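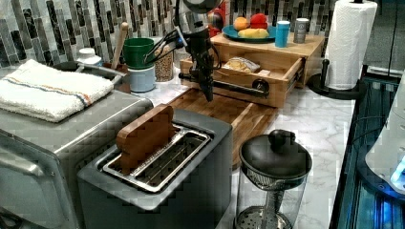 Visits & Open Doors

Sat 21 January

I'm a sucker for a kitchen, so when Kalen opened up the test kitchen at their place in Lonau I drove 2 hours through slush to stand at somebody else's counter. Worth it!

The backsplash got me first. It's mosaic, tall skinny tiles in charcoal, gray and white with a marbled look to some of them, and I've been going back and forth on exactly that for my own wall since March. I'd worried it would be too busy next to a marbled counter. It isn't, at least to my eye (my husband will disagree, he wants plain white).

The breakfast corner is where I hung around longest. Toaster oven on the left with a striped towel folded on top, then a gray two-slice toaster with a wooden slice of toast standing in it. I want one of those slices for my niece so badly. Behind the toaster there's a good big cutting board, and at the back a little wooden drawer box with a bag of bread or crackers inside. I keep our bread on top of the fridge, where it gets squashed, so that drawer is going on my list. Mrs. Bhat, who led our group of 6, told us they move things around all the time, and people asked her mostly about storage. I asked about crumbs. She recommended a pastry brush.

After coffee (good coffee, tiny cups) we got another turn at the counter and I spent it looking at the small stuff: the white canister with the wooden lid, the glass jar of grains or lentils, a French press, cups stacked up at the back. I like a counter with things on it. Mine looks like that too, only with mail.
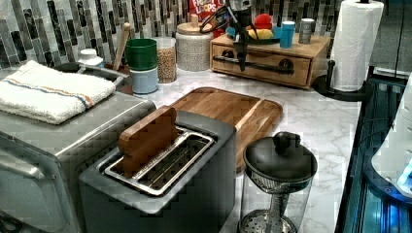 Shayne Whitelaw went the same afternoon and wrote to me that the drawer was the one thing she'd skip, as bread goes stale faster in wood than in a tin, and that the Skasau open house has a much better pantry. I'm not giving up on the drawer, but I've put Skasau down for the spring. Parking there is 400 yards up the hill, she says, so wear boots.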